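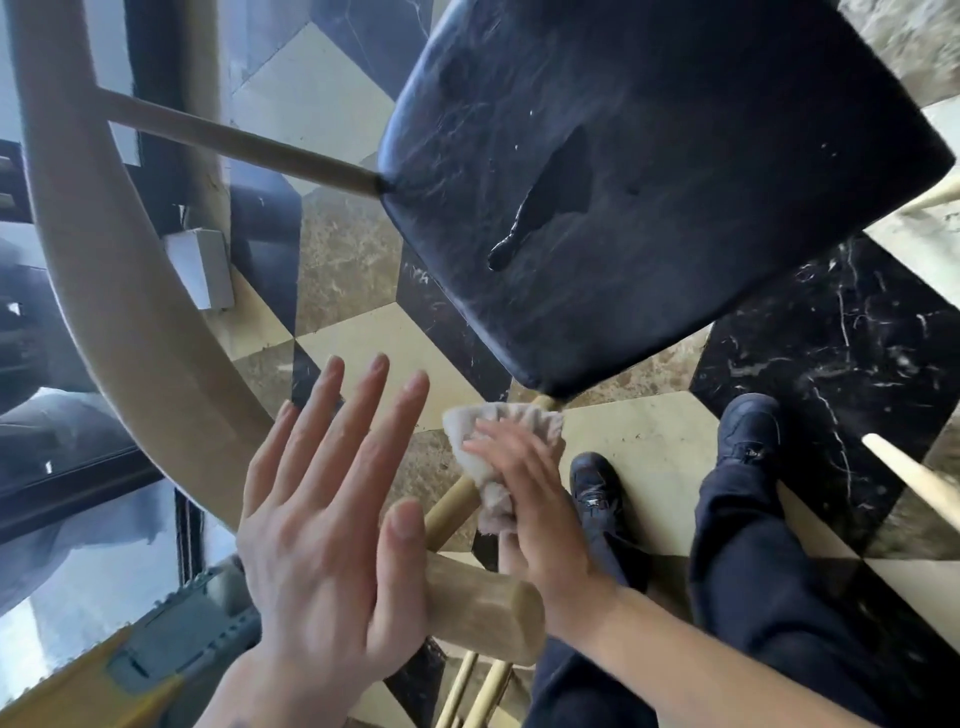
1/ Wiping down chairs, a thread

So I work at the Dorklow, which is a hotel with a restaurant and way too many chairs. People keep asking me about "the robots" since word got out, so let me tell you how it's going from the cloth end of things.

2/ What we've got: two floor machines called Yoraths, and a piece of software called Stornar that decides who does what and when. The Yoraths do floors. Stornar does the bossing. The chairs are still us. Wood frames, dark seats, lots of rounded bits, and every one of those rounded bits gets a hand and a cloth.

3/ Before the Yoraths, I did floors AND furniture. Floors were maybe half my shift and they killed my back. I don't miss the mop. I want that on the record before I start complaining, because I'm going to complain.

4/ So the floor hours went away and what filled them up was furniture. Chairs, table legs, baseboards, the window ledges. All the stuff a machine can't get its nose into. My back is great now. My wrists, less great.

5/ You try wiping the underside of a curved rail for 90 minutes straight. There's this spot where the support comes down from the corner of the seat and you have to kind of hug it with the cloth and twist. I've asked for a rotation so it isn't the same person on chairs all week. Waiting to hear.

6/ Also! The Yoraths won't go near a chair that's been moved. If one leg is over the line on their map they stop and chirp until somebody comes. Guess who somebody is. I've got a pager thing on my belt now for chirps.

7/ My supervisor Huw Llewellyn kept a tally for the first 10 shifts. 26 chirps. He put it up on the break room wall and management did come down and look at it, so credit to them. They redrew the map around the window tables and it's a lot quieter over there now.

8/ The Stornar part I'm less sold on. It gives you a time for each job and the time for a chair is the same whether it needs a quick once-over or somebody's kid had syrup on it. I went over on four chairs one morning and got a little orange flag next to my name. For syrup!

9/ Huw can clear the flags, and he does, but he has to type a reason every time. His reasons have gotten very short. Mine that day just said "syrup."

10/ What I'd tell anybody whose job is about to get one of these: ask what happens to the hours. Ask it in the first meeting. We were told no one would lose a shift and that's been true so far, all of us are still here. But the shift is a different shift. It's fussier work, more bending in small ways, and less walking around talking to people.

11/ That last part I didn't see coming. With a mop you cover the whole dining room and you say hi to everybody. Now I'm parked in one corner with my head down over a seat. The breakfast servers say they never see me, and I'm like twenty feet away.

12/ Good stuff, to be fair: I trained on the Yorath and I got a small raise for it. I can swap the brushes, empty the tank, restart it when it sulks. I like that part a lot more than I thought I would. I'm signed up for the next level in June.

13/ Somebody in the replies is going to ask if there's a chair robot coming. There was a sales guy from Gurna who came by and talked about one. He looked at our chairs for a while, all those rods and bends, and asked if we'd ever thought about stools.

14/ We have not thought about stools.

15/ Okay, break's over and I've got a row by the window to finish. If you do this kind of work and you've found a wrist brace you can wear under a glove, send me the name please. The one I bought soaks through.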